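Prerneck Duvet and Cover Set

White, plain weave, for double and larger beds

The Prerneck is an all-season duvet sold together with a white cover. It is made for people who want one set on the bed through most of the year and do not want to store a second one. The filling is hollow polyester fiber, stitched in squares so that it stays where it is after washing. The cover is cotton with a thread count of 296.

Weight and warmth

The double size is a medium weight. In a bedroom kept at normal heating it is enough on its own from fall to late spring. In an unheated room, add a blanket or fleece throw on top. A throw laid across the lower half of the bed warms the feet without making the whole bed too hot, and it is easy to push off at night.

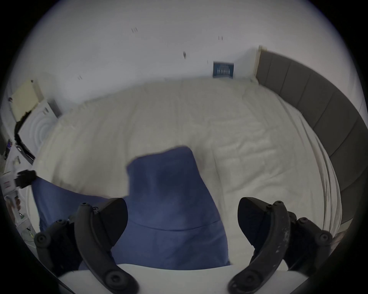 Size

Choose a duvet that hangs at least 11 inches over each side of the mattress. Measure the mattress across the top, add both overhangs, and compare the total with the finished width in the table. The queen size measures 98 inches across. If your mattress is deeper than usual, or if two people share the bed and one tends to pull the covers, go up a size. The cover is cut slightly smaller than the duvet so the corners fill out.

Closure and corner ties

The cover closes along the bottom edge with flat buttons. There is a tie inside each corner and a matching loop on the duvet. To put the cover on, turn it inside out, tie the two top corners, then roll it down over the duvet and tie the bottom ones.

Washing

Wash the cover at 140°F or below with similar colors. Keep it apart from dark fleece and felt for the first few washes, as lint shows on white. The duvet needs a large-capacity machine. Dry it on low heat, stopping once or twice to shake it out. Do not dry clean or use bleach.

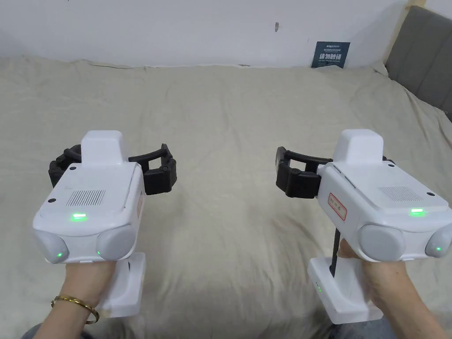

Large bed.

Also in this range

Revach: the summer version, same cover, lighter filling.
Bíró: flat sheet and two pillowcases in the same cotton.
Brukau: quilted mattress pad with an elastic skirt.

Delivery and returns

Sets ship vacuum packed. Open the bag on arrival and leave the duvet flat for a day before use. Unwashed sets can be returned within 2 months in the original bag. Covers and duvets are also sold separately, and replacement buttons can be ordered from the spare parts page.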